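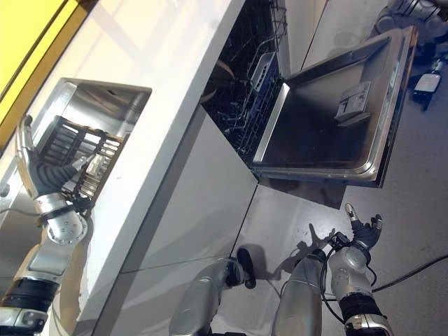 Charmaine Mabaso
Kitchen task lead, Ellis Robotics Club

Section 4: Racks and plates

Welcome back, everyone, and do take your time with this one.

1. Open the dishwasher door fully before you start the arms.
2. Close the left hand over the end of the wire rack, fingers round the wires, and keep the right hand well clear — it likes to wander.
3. Save your run as Roltport 471.

Caution: keep trailing cables away from the door and your own feet.

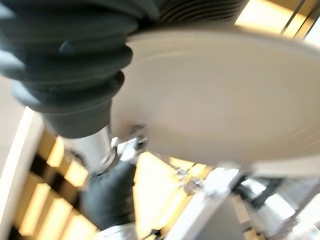
By Charmaine Mabaso, 20 November 2021

4. Now for the plate, which I think is the fun part! Bring the ribbed fingers in slowly until one rests on each side.
5. Set the grip to 200 and wait a moment before you lift.

Note: if the plate slips, lower the arm and begin again from step 4.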